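Soft funnel

A soft funnel is a funnel made from a flexible sheet, usually silicone or vinyl, that can be flattened, folded or rolled when not in use. It is sold mainly as a kitchen item, though many end up in sheds and laundries.

Origins

The soft funnel is often said to have been devised in Clulthorpe by Ward Hoekstra, a dealer in preserving supplies. The claim rests on a single shop circular and should be treated with caution. Verena Ortner, in her survey of household rubber goods, found similar articles in an older Wieser catalogue, priced at 90 cents and offered in 6 colours.

Use and claims

Sellers have long maintained that a folded sheet pours as neatly as a rigid cone. Evidence for this is thin. A trial at Lodatbridge, reported on 11 November 2005, compared five soft funnels with a tin one and found that the soft ones sagged once the pourer let go of the rim. The makers' figure of more than 1000 folds without wear has never been independently checked, and Rhydian Lougher has questioned whether anyone ever did the folding.

Storage is the better-supported advantage. A soft funnel fits into a drawer or a narrow corner - though a sheet left creased may keep the crease.

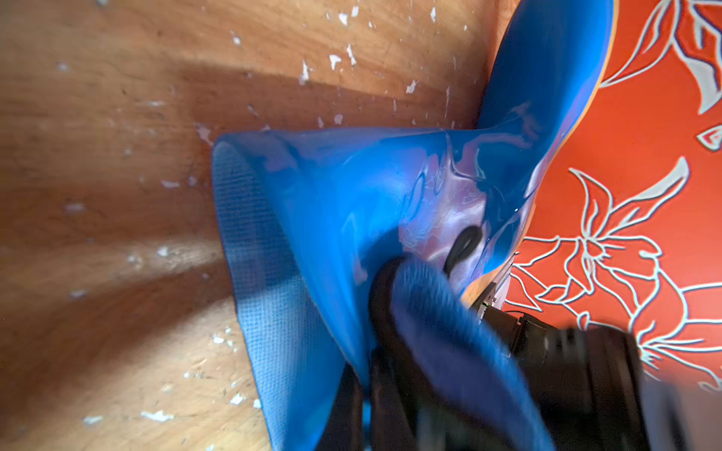
Translucent blue flexible sheet in a funnel-like fold, between a wooden surface and a floral-patterned panel.

Naming

"Sheet funnel" and "roll funnel" are also used. The term "Plollosell cone" appears in some older lists, but Peter Hubáček considers it a misprint.

See also: Funnel; Jam making; Kitchen storage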